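Sorting the small stuff drawer — quick version

Posted September 25, 2023 in Workshop & Desk

Did this on a Monday lunch break. You need a toolbox with a lid that shuts, one shallow grey tray, a few small lidded boxes and somewhere flat to spread out. Flat cases for pens and bits if you have them. Mine are a mix, some from Flimo, some older than the shelf.

Get it all out first. Pliers, knife, boxes, cases. 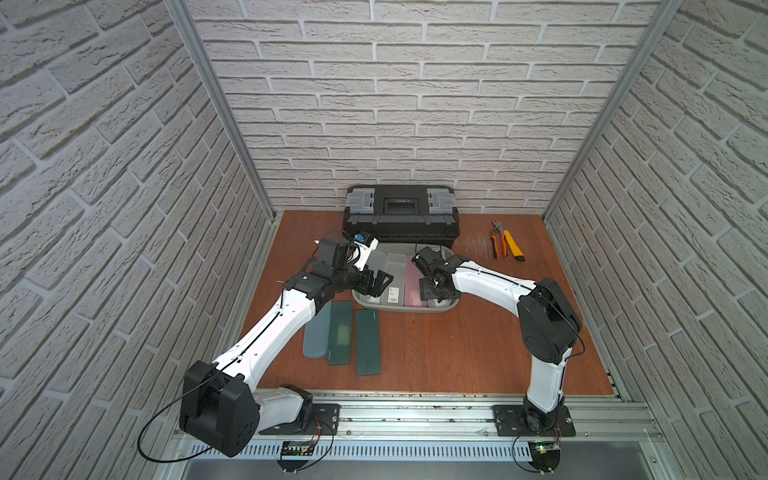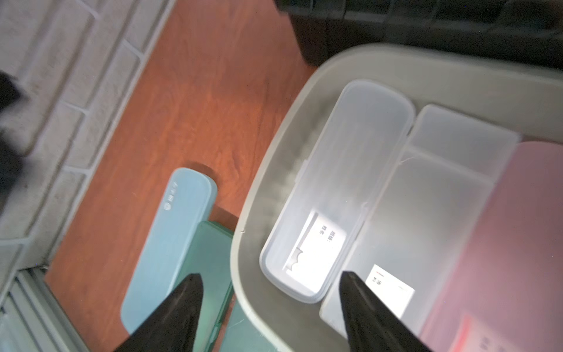 Step 1. Boxes in the tray

Side by side, lids on. Clear, frosted, pink — colour doesn't matter, but dont mix what goes in them. Screws in one, picture hooks in another, fuses on their own. If a lid won't click, too full. Take some out.

Step 2. Flat cases

Pencils and markers. Test every pen on scrap paper, bin the dead ones. I had 43 pens in January and kept 7. Cases lie flat, not on end, or the zips and catches get bashed.

Step 3. Tools

Knife blade in before you pick it up. Wipe the pliers, drop of oil on the joint, work it a few times. Both go in the bottom of the toolbox, heavy things first. Rag on top stops the rattle.

Step 4. Labels

Peel old shop labels if they lift easily, leave them if not. Masking tape and a marker does the job. Write on the end you'll see, not teh lid.

Step 5. Put back

Toolbox at the back, tray in front. Cases wherever you can reach them sitting down.

Next: the cable box. Bring tea.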